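A morning among the boxes at Skatis

Dec 26, 2022

I'd been meaning to get over to Fusholm for months. Skatis, if you haven't come across it, is the toy library at the far end of the old parade of shops, and families borrow from it much as you would from a book library. I've borrowed from it myself (a marble run, returned late, fine paid). What I wanted to know was how they keep it all in order, so I asked the woman who does the sorting, and she said come in while we're closed and bring biscuits.

She prefers not to have her name in things, so I'll leave it out. She has been there nearly from the start and she talks while she works, which made my job easy.

"People think it's the mending that takes the time," she told me. "Mending's the nice bit. It's the sorting. You get a box back and there's half of somebody's farm in with the blocks."

They have 205 boxes on the shelves at the moment, and 170 of them are out and back again in a busy season. Each one has a card listing what ought to be inside. When I asked if she reads the card every time, she gave me a look.

"I do the big sets from memory. The little ones I check, they're the ones that catch you out."

She puts paper down before she starts, always. The table marks easily, and small bits show up much better on white. I said I'd have used an old sheet and she was quite firm about that – a sheet rucks up and things roll into the folds. Paper lies flat, and at the end you can tip the dust off it straight into the bin.

We got on to boxes, and I could have filled the whole page with boxes. She started off with plastic tubs with clip lids, and hated them. The clips snapped and the tubs slid about in car boots. Now it's cardboard wherever she can manage it.

"A cardboard box tells you when it's had enough. It goes soft at the corners and you get another one. And I like them pale inside, because you can see what's left in the bottom."

So which toys come back in the best state? The chunky ones, she said at once. Anything a two-year-old can hold in one fist. Small bricks vanish down sofas, but a big block has nowhere to hide.

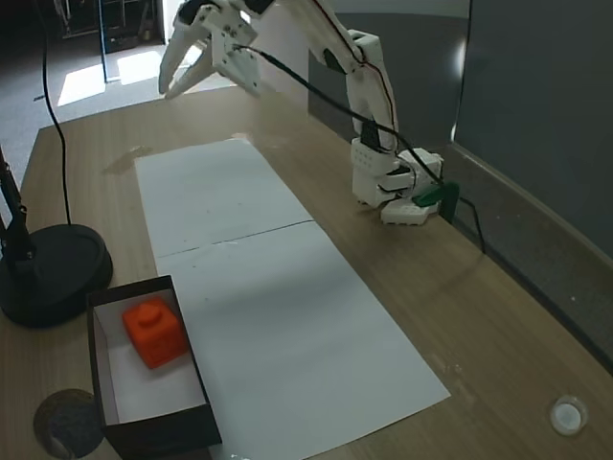
An orange block in its box on the sorting table, with white paper laid over the wood.

I asked about the new shelves too. They came from Tsegaye, who fit out shops, and they cost 60 pounds a bay second-hand. There was some grumbling over the height of the top one. "I'm not tall," she said, "and neither are most of the people who come in with a baby on one arm." The top shelf now holds the Christmas things and the spare card blanks, and she has a step for when she needs it.

Before I left I wanted to hear about the game everyone asks for. It's Plultetti, a stacking game, and there's a waiting list for it. She has two copies and has made one good set out of the pair, with the leftovers in an envelope.

"Somebody will find a missing piece in January, when the decorations come down. They always do. I had one posted back to me with a chocolate coin in the same envelope."

Had she eaten it?

"Course I did."

They reopen in the new year, and returns can go in the big bin by the side door until then. Please check under the car seats first – she did ask me to put that in.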